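Shot Length and Cutting Rhythm in Three Swashbuckling Features
Cherry Mae Dela Peña
Film Studies project report, Onodthorpe
2007-08-27
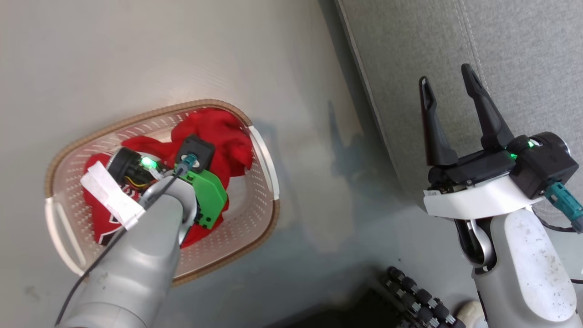
1. Aim
The project measured whether duel sequences in costume adventure films are cut faster than the dialogue around them, and by how much. The films were Tonton, Skamholm and The Jayawardena Inheritance, all viewed from library tapes.

2. Method
Each film was played at normal speed and every cut was logged with a key press. Dissolves were entered as one cut, at their midpoint. Title cards and end credits were left out. The log for all three films holds 2,542 shots. Of these, 481 fall within duels. A duel was taken to start at the first drawn blade and to end when one party yields, falls or leaves the room.

The first reel of Skamholm was logged twice as a check. The two passes differed by 6 cuts, all in the tavern fight, where several shots are very short.

3. Results
Duel shots were shorter than dialogue shots in Tonton and Skamholm. In The Jayawardena Inheritance the difference was small. Its staircase duel contains one unbroken shot of 93 seconds – the longest in the sample – and this raises the mean for the whole group. The median is therefore the better measure for that film.

4. Limits
The Tonton tape is a television print and may have been trimmed. Reaction time on the key press was not corrected. Sound was left on during logging, and music cues may have affected the timing of some entries.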